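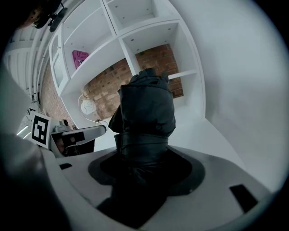 Sterkport, April

How to wash a rain jacket so it keeps the water out again

Many people are afraid to wash a rain jacket. They think the soap will destroy it, so they wear it for years and then buy a new one. In most cases the jacket is only dirty. Sweat and skin oil close the fabric, and the water does not roll off anymore.

First read the label inside. If it says something different from this page, follow the label.

Empty all pockets, close the zippers and open the cuffs. Brush off dry mud with a soft brush. Clean the soap drawer of your machine too - old softener is the worst thing for this kind of fabric.

Use a liquid soap for outdoor clothes. I use the one from Virk, but others are also good. Wash at 30 degrees or less, with a slow spin, and rinse two times. Please do not put in more than two jackets together.

Now the drying. Hang the jacket until it stops dripping, then give it 20 minutes in the dryer on low heat, if the label allows a dryer. The heat helps the old coating to work again.

Test it with a spoon of water on the shoulder. If the drops stay round, you are finished. If the fabric becomes dark, it needs a new spray. Spray outside, from a distance of one hand, and wipe the extra away after 3 minutes.

My own Stilau jacket gets this treatment two times in a year, before the spring walks in Plandcombe and again in the fall.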